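A month of collecting in the simulator

I said in January that I would write up how the data collection was going, so this is that post. It is mostly about gathering examples and hardly at all about training.

The short version is that we wanted 900 good episodes and we have 1,164 recorded, of which 162 have been thrown out. The rest are sitting on the server in a folder that Alun Trevor has asked everyone to stop renaming.

We call the simulator setup Girnunard, after a misheard place name. It loads a furnished room, puts an arm in it, drops a few objects on whatever surface has been picked and waits for someone to drive. Driving means a hand controller and a screen. You move, the arm follows a moment later, and everything is logged: joint positions, gripper opening, the rendered views and the line of text that says what you were asked to do.

The text matters more than I expected. In the first week we used one fixed wording per task. Myfanwy Griffiths read through a batch and pointed out that a model trained on it would only ever need to recognise one sentence. Now each task has 15 wordings, written by different people, and one is picked when the episode starts. Ynyr writes his in full sentences with a please in them. Faisal writes things like "ball, move it". Both are fine.

Rooms are chosen the same way. We began with tables and worktops, and the episodes came out very tidy. Tables are flat and everything on them stays where you put it. Gwilym Samuel wanted soft furniture in the set, so we added beds, armchairs and sofas, though the cushions in Girnunard don't give at all. They are solid shapes with cloth colours on them. What they do bring is seams, armrests and high backs that get in the way of the elbow, and strong colours that a model won't have met on a worktop.

The lighting changes as well. There is a sun position in the settings and we let it vary, which puts hard shadows across things. Dark objects in shade are a nuisance to drive with because you lose the outline on screen. I asked whether we should brighten them and Faisal said no, the model has to manage with the same views.

The sofa episodes are the ones I did most of. You come down from above with the gripper pointing straight at the seat, and if there is something else lying close by you have to keep the fingers clear of it.

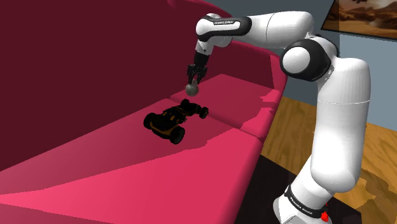
My average was slow to begin with and got better once I stopped correcting every small drift. Alun had told me this on the first day. Small corrections all go into the log, and the model learns to dither in the same way you did.

The 162 rejects were mostly my kind of mistake: long pauses, a second grasp after a bad first one, the controller put down while the recording was still running. We keep the second grasps in a separate folder - Myfanwy thinks they may be useful later as examples of recovering.

Next is a run with two objects named in the instruction, one to pick up and one to leave alone. Ynyr is writing the wordings now and I have Friday set aside to try them.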